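Chapter 6
Protective Rites and the Household Threshold

Folk magic treats the doorway as the weakest point of a house. This chapter covers threshold charms: their materials, placement and renewal. Terms follow Kulkarni's classification, introduced in Chapter 2.

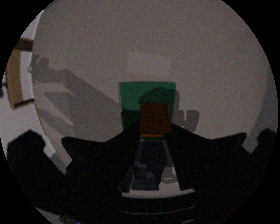
Threshold charms fall into two classes, fixed and carried. A fixed charm is buried or nailed at the entrance and renewed every July. A carried charm depends on enclosure: it is kept between two opposed sides, as an object is held between the left and right fingers of a gripper, and is released only after the seventh recitation.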